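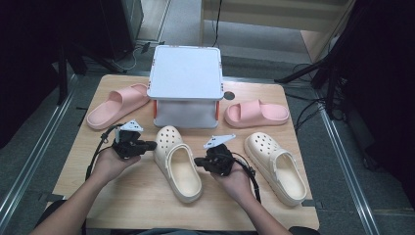
Pink slides, cream clogs and a lidded storage box on a wooden table.

Home Shop Care Returns Contact

Search products Go

Nuvus Shoe Deodorizing Powder

Feet are private. Their smell is a community matter. Nuvus is a plain, unscented powder from Rokine for slides, clogs and whatever you wear to take out the trash.

Shake in at night, tap out in the morning. Do the tapping outdoors, ideally downwind of the laundry. One 500 g tub treats 34 pairs, or one teenager until December.

Not for suede. Not for feet. Refill pouches ship in packs of 5 and reseal if you press hard and believe.

Item 53. Orders placed by noon Saturday leave the same day.

Last updated: December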